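Plavulcombe Rehabilitation and Lymphedema Clinic
Outpatient Therapy Wing: Safety Walkthrough Checklist with Comments

Completed by: Ayten Kocabaş, lead occupational therapist
Second reader: Dean Nuttall, facilities
Period: December
Start time: 7:15 a.m., before first patients

Ratings used: OK / Fix / Recheck. Comments are required for anything not marked OK.

1. Entrance and waiting area

1.1 Automatic door opens fully and stays open long enough for a walker user. OK
1.2 Floor mat lies flat, edges taped. Fix
Comment: Tape has lifted on the street side. Dean put down a temporary strip at 7:40. A heavier mat is on order from Hatance.
1.3 Chairs with arms available near the desk. OK
1.4 Hand sanitizer filled. OK 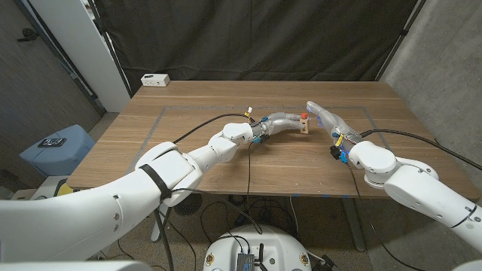
1.5 Path from the desk to the hallway clear of carts and boxes. Recheck
Comment: Supply boxes were stacked by the restroom door again. They were moved while I was there. Deliveries should go straight to the storeroom, and Defne Saraç will remind the front desk.

2. Gym

2.1 Parallel bars locked at both ends, no play in the rails. OK
2.2 Treatment tables raise and lower without sticking. Fix
Comment: The table by the window stops partway when lowering. Tagged out of use. Service call placed with Dolenitz. Do not remove the tag until they sign off, even if it seems to be working.
2.3 Stair trainer treads secure, handrail tight. OK
2.4 Resistance bands checked for nicks and thinning. Fix
Comment: 16 bands thrown out. Most were the light ones used in the shoulder group. Hülya Duman is replacing them from stock.
2.5 Gait belts clean, buckles hold under a pull. OK
2.6 Treadmill emergency stop cuts power. OK
2.7 Balance pads wiped down and dry. OK

3. Lymphedema treatment rooms

3.1 Sink, soap and paper towels in each room. OK
3.2 Compression bandages stored in closed bins, sorted by width. OK
Comment: Bin labels are fading in Room 2. Readable for now.
3.3 Pump sleeves cleaned between patients and log signed. Recheck
Comment: The log had 84 entries for the period and 2 were missing initials. Perihan Akyol spoke with the staff on those shifts. Cleaning was done in both cases but has to be initialed at the time.
3.4 Skin care products in date. OK
3.5 Step stools have rubber feet. Fix
Comment: One foot missing on the stool in Room 1. Stool removed. Please don't borrow the one from the gym, it is too tall for that table.
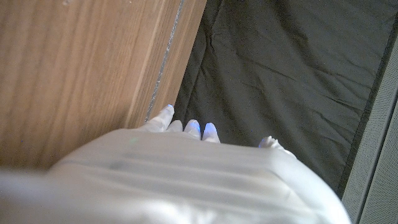

3.6 Call cord reaches the treatment table. OK
3.7 Room temperature comfortable for an undressed patient. Recheck
Comment: Room 3 read 63 degrees at 7:55. The vent was closed. I opened it and it should be read again before the first appointment. Extra blankets are in the hall cabinet.

4. Hand therapy

4.1 Splint pan cord and plug undamaged. OK
4.2 Pan water changed and lid in place when not in use. OK
4.3 Scissors and heat gun put away in the locked drawer. Fix
Comment: Heat gun was in the drawer, drawer was unlocked. Key is now on the hook inside the therapist office.
4.4 Small items picked up off the floor at the end of each session. OK
4.5 Putty dated and assigned to one patient only. OK
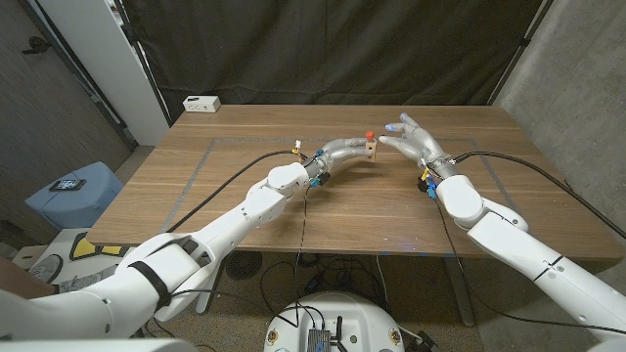
Small wooden block with red top held at the tabletop.

4.6 Chair height suits the table, feet flat on the floor. OK

5. Emergency items

5.1 AED light green, pads in date. OK
5.2 Crash cart seal unbroken. OK
5.3 Exit signs lit. Fix
Comment: The sign by the rear stairs is dim. Dean has the part.
5.4 Staff on shift know where the oxygen is kept. OK
Comment: Asked everyone on the early shift. The new aide had to think about it but got it right.

Open items carried forward
Entrance mat (Hatance)
Window treatment table (Dolenitz)
Room 1 stool
Room 3 temperature
Rear stairs exit sign

Finished 9:10 a.m. Copy to Hülya Duman and to the binder in the Coşkun room.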